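Grooming a Double-Coated Dog at Home: Setup, Tools and Cleanup

A double coat consists of a dense, soft undercoat and a longer outer layer of guard hairs. The undercoat sheds heavily twice a year and lightly the rest of the time. Most of the hair on floors and furniture is undercoat, and most of it can be collected at the brush if the work is done in the right order.

Before you start

Brush before bathing. Loose undercoat packs together when wet and dries into mats that have to be cut out. Work on a table or counter at elbow height with a rubber mat under the dog's feet. Never leave the dog unattended on a raised surface.

Close the door and switch off fans. Turn the heating vent away from the work area or cover it for the length of the session. Wear a smooth nylon jacket; fleece and knitwear hold undercoat through several washes.

Tools

A pin brush, an undercoat rake, a slicker brush and a steel comb cover the whole job. Rake teeth should be long enough to reach the skin and rounded at the tips. Run the rake over the inside of your forearm. If it scratches you, it will scratch the dog.

Rorareo and Fikia both sell rakes with rotating teeth. The Fikia has the better handle, but its teeth collect grit at the base and need a drop of oil every few months.

Line brushing

Part the coat with one hand so that a line of skin is visible. Brush outward from the line in short strokes, then move the part up by the width of a finger. Start at the rear legs and finish at the neck ruff. Go over each section with the comb. If the comb stops, return to the slicker and hold the hair at its base so the skin is not pulled.

Check behind the ears, under the front legs and in the trousers at the back of the thighs. Mats form there first. Do not shave the coat to reduce shedding, as the guard hairs may grow back unevenly or very slowly.

A small spitz in full shed takes me two sessions of 16 minutes each, one day apart. Outside the October shed, one session every 7 days is enough.

Cleaning up

Mist the floor lightly with plain water before sweeping, then use a rubber broom. Vacuum last. A vacuum used first blows fine hair out of reach.

Wipe wooden furniture along the grain with a barely damp microfiber cloth, then with a dry one. Skip spray polish on grooming days; the residue holds hair.

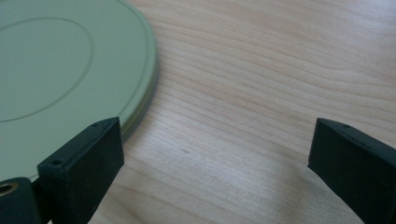 Light wood with a matte finish.

For upholstery, drag a damp rubber glove in one direction and lift the hair off at the end of each pass. Run dog blankets through the dryer on low for ten minutes before washing, and empty the lint screen before the full drying cycle.

Care of tools

Pull hair from the brushes after every session. Wash pin and slicker brushes in warm water with a little dish soap, keeping rubber cushions above the waterline. Dry them pins down on a towel. Steel combs left damp in a drawer will rust at the spine.

Anong Intarasuk
Updated 30th December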